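Fri 24 January -- bench clear-out, blue table

Finally going thru the stuff that has piled up on the bench since December. Siham wants the table back for the Prerkeo samples so everything goes in the white bin or goes away.
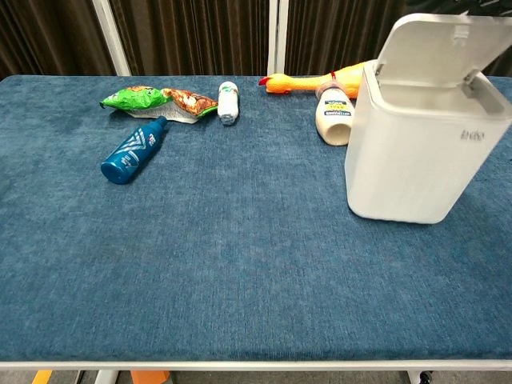
Odds and ends on the blue table, white bin at right.

Mayo: check date, then kitchen fridge or trash. Ask Edem, he had the sandwiches. Snack wrapper = trash, no discussion. Small white bottle -- read label before it goes anywhere, if it's solvent it goes to cabinet 106. Blue bottle, rinse and keep.

Rubber chicken stays. Lamai says it belongs with the Lolberg demo box, Sakda says no. Bin for now.
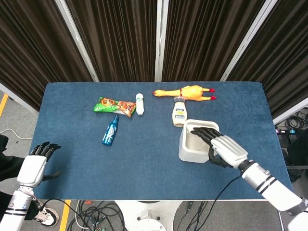 Still need a lable for the bin, masking tape is fine. Put "BENCH MISC" and the date so we dont end up with another one like shelf 2. Vacuum the felt after, crumbs get right down in it. Roller is in Kittipong's drawer if the vacuum is out.

To do Monday: move Prerkeo box 731 over, order tape, ask Siham how much table she needs.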